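February, gone eleven at night, tea cold again

Long day in the booth, and I want to get it down before I lose the thread of it. The planner finally stopped stalling! Well, mostly. Poonam had warned me that the new build of Trullonier would be fussy about thin things, and she was right, because the first time I gave it a joint plan for both arms it sat there for ages and then came back with nothing at all. No path, no error worth reading, just "planning failed" and a blinking cursor.

So I did what I should have done last week and looked at what it thought was in the way. The depth points off the wrist cameras get turned into little boxes, and anything leafy comes out as a great solid lump with spikes. The tree had swollen to about twice its proper width in the map. No wonder neither arm fancied going near it. I'd got 4,000 boxes in there and most of them were greenery, or bits of air between greenery, which the planner treats exactly the same as a brick wall.

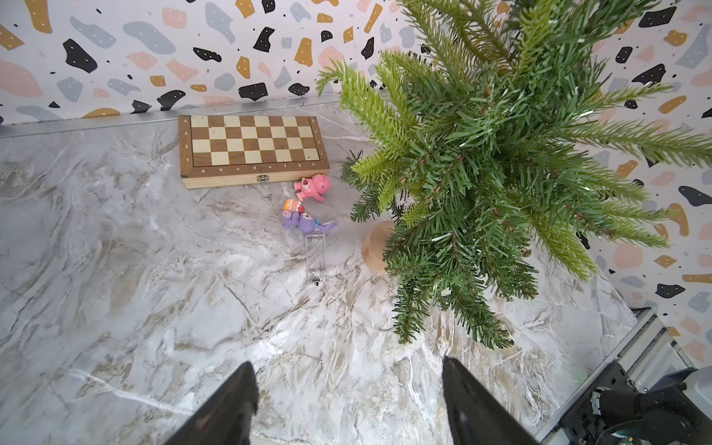 Why not just tell the planner to ignore anything soft? Because it has no idea what soft is, and the moment I label the branches as harmless it'll happily drive an elbow straight through them and whatever is behind.

What I did in the end was split the map in two. Hard things stay hard (floor, walls, the rails, the other arm, obviously the other arm). Leafy things go in a second layer where touching costs something but isn't forbidden, and the cost climbs the deeper you go. The fingers are allowed to brush the outside, the elbows and everything further back aren't allowed in at all. Damir calls it the hedge layer and I suspect that name is going to stick, whatever I put in the config file.

I also capped the boxes at 2,000 and merged the tiny ones. That alone made the whole thing feel quicker, and I'm a bit cross with myself for not trying it sooner. Nisha had suggested it ages ago, in the margin of a printout I then lost under my lunch.

The other job was getting the two arms to share the middle. Up to now we've planned the left one first, frozen it, then planned the right one around it, and you can guess who always ends up doing the silly detour. Today I had them planned together, with a margin of 50 millimetres between the grippers, and the log was full of complaints for the first hour. I'd put the right arm's base in the wrong way round in the model - a sign error, one measly minus - so the planner was carefully avoiding an arm that wasn't there. Kenna spotted it by looking at the preview over my shoulder with a biscuit in her mouth. I'd been staring at it since half past nine.

Once that was fixed I tightened the margin bit by bit. I kept one hand near the stop button and the speed right down, and I still held my breath when the tips came in towards each other over the top of the plant.

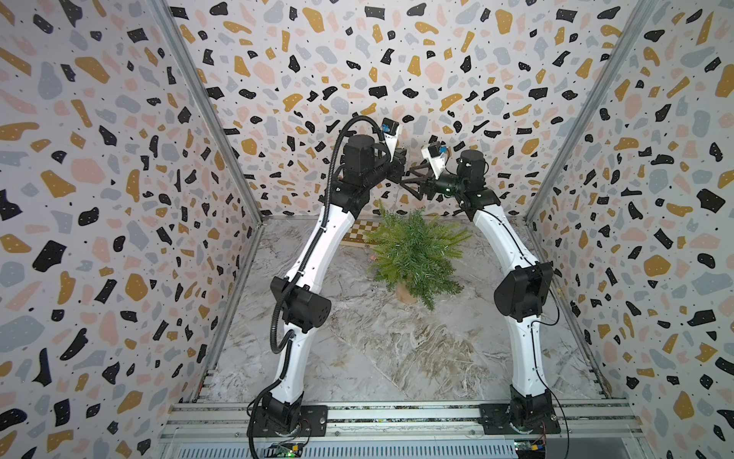
I'm still not sure the margin ought to be one number for everything. It makes sense near the elbows, where there's a lot of bulk and the cables swing about, but at the fingertips we want to be able to get properly close or handing things across will never work. Seema thinks it should shrink as the arms slow down, so a fast move gets plenty of room and a slow one hardly any. I like that. It does mean the planner has to know the speed before it knows the path, and at the moment it works those out in the opposite order, so that's a proper bit of rewriting and I was too tired to start.

Cables are the other headache. They aren't in the model at all. I've fattened up the links to cover for them, which is crude, and it rules out some poses I'm certain are fine. Must ask Poonam whether the Skoryk people ever finished that hose thing they were on about.

To do tomorrow: put the hedge layer behind a switch so Damir can run his old tests without it, write down the sign convention for the bases IN LARGE LETTERS, and rerun the joint plans with 3 different seeds in case today was plain luck. Also ring Mum, and buy milk.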